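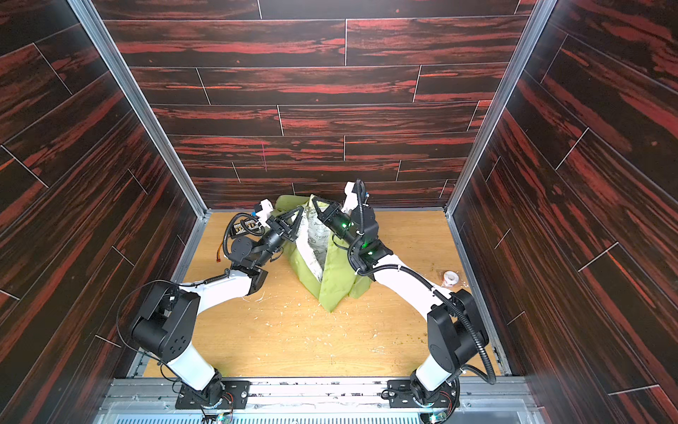 木の門扉って、なんで戸先のほうだけ下がってくるの?
たいていは丁番側の柱が扉の重さで引っぱられて傾くのと、框の仕口がゆるんで扉そのものが菱形になるのと、両方が重なってる。

水曜、午後から。Cukaの門扉の続き。

朝のうちにキルステンから電話があって、お客さんに上のとおり聞かれたので上のとおり答えた。電話だともう少しぐだぐだ喋ったけど、要はそういうこと。あとで誰かがまた聞かれると思うので頭に書いておく。

で、現物。昨日ディルクが引き取ってきてくれたやつを作業台に寝かせて、対角を測ろうとしたら筋交いの向きが逆だった。戸先の下から丁番側の上に向かって入ってる。木の筋交いなら丁番側の下から戸先の上へ突っ張らせたい。ワイヤーかターンバックルで吊るなら今の向きで合ってるんだけど、これは木で、しかも端がビス一本で留まってるだけ。引っぱりに効くわけがない! 前に直した人が吊りの絵を見て木で真似したんじゃないかと思ってる。まあ想像です。

扉の幅は865、框の見込みは40。この幅でこの厚みなら形としては無理してない。問題はほぞで、下の框の丁番側、指で押すとくにゃっと動く。接着剤は完全に死んでて、ほぞの先が黒い。水が下から上がってるなあ。上の仕口はまだ生きてるので、ばらさずにおきたい(ばらすと縦框まで割りそうで怖い)。

ドゥシャンは「全部作り直したほうが早い」派。気持ちはわかる。でもお客さんが残したいのは扉の板のほうで、キルステンの話だとお父さんが張った板らしい。なので框の下だけ新しくして板は戻す、で押し切った。 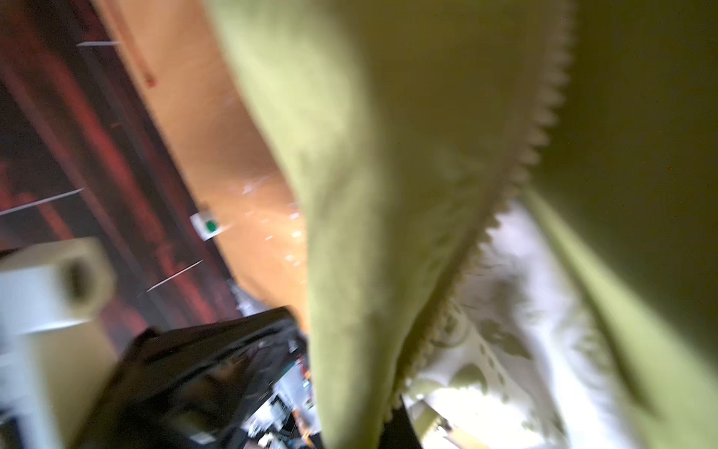 黄緑の布、寄り。ギザギザした縁のところ。

続き。丁番の話。

Hakowの帯丁番を試しに当ててみた。見た目はすごくいい、黒のつや消しで扉の板とも合う。ただ帯が短い。扉の幅の半分にも届かなくて、これだと先のビスが板にしか掛からない。框に掛かるのは根元だけ。エリーナが「Durnumeroの長いほうなら中桟まで届くよ」と言って棚から出してきてくれて、当てたらぴったり。ただしこっちはピンが抜け止めなしで、上向きの受けに落とし込むだけの作り。門扉でこれだと持ち上げれば外れちゃう。上の受けだけ逆向きに付ければ済む話で、前にもそうやった。忘れないように図を次のページに描いておく。下手だけど。

ビスはステンレスにする。元の鉄のビスは頭がつぶれてて、4本は結局抜けずに切った。残りは素直に抜けたので助かった。切ったところは埋め木。埋め木の向き、木目を合わせること(前回わたしがやらかして、塗ったら点々と浮いた)。

柱のほうは現地の写真しかないのであんまり言えない。ディルクによると、押すと地面の際で動くらしい。柱が動くなら扉をいくら直してもまた下がるので、ここはキルステンからお客さんに先に言っておいてほしい。見積もりも扉と柱で分けて。柱脚の金物はDimitriouのが使えそうだけど、カタログの図だと基礎の側にどれだけ埋めるのかがはっきりしない。問い合わせ中。返事が来たらここに貼る。
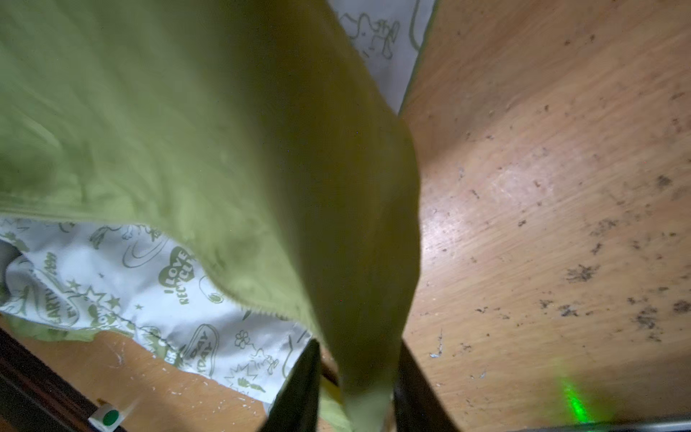

あと戸当たり。今のは柱の面にただの角材が打ってあって、扉が閉まるたびに同じところを叩いてる。角材の角が丸くなってるし、扉の裏にもへこみがある。ゴムを貼るか聞いたら、ヤスミナがゴムは夏にべたつくからいやだと言う。8月の西日が当たる場所だそうで、たしかにそれはべたつくと思う。じゃあ革は、と言ったら雨。うーん。とりあえず角材を幅広にして当たる面を増やす、で保留。何かいい案があったら余白に書いといてください。

扉の下のすき間もここで決めた。元は地面すれすれで、それで下框が水を吸ってた。下框を少し細くして、すき間を10上げる。ヤスミナは「犬が出ない?」と心配してたけど、犬がいるのかどうかも知らないので確認。いたら考え直し。下框の下端には勾配をつけて、水が外側に落ちるように。木口は組む前に塗っておく。組んでからだと絶対に塗り残すので、塗料の缶を作業台に出しっぱなしにした。誰も片付けないでね。

夕方、新しい下框の木取りまで。材は棚の奥にあったカラマツの残り、節が一つ気になるけど丁番と反対側に逃がせた。ほぞは墨だけ付けて、刻みは明日。仮組みして対角が揃ったら筋交いの長さを現物から写す。先に切らないこと! 前回図面の寸法で切って隙間が空いたのはわたしです。

残ってること
キルステンに柱の件と犬の件
Dimitriouの返事待ち
受け金物の上だけ逆向き(次ページの図)
鑿を研ぐ、幅の狭いほう
エリーナに借りた留め定規を返す

板の裏に鉛筆で何か書いてあるのを見つけた。寸法の計算みたいだけど薄くて読めない。塗りつぶさないように、裏のそこだけマスキングしておく。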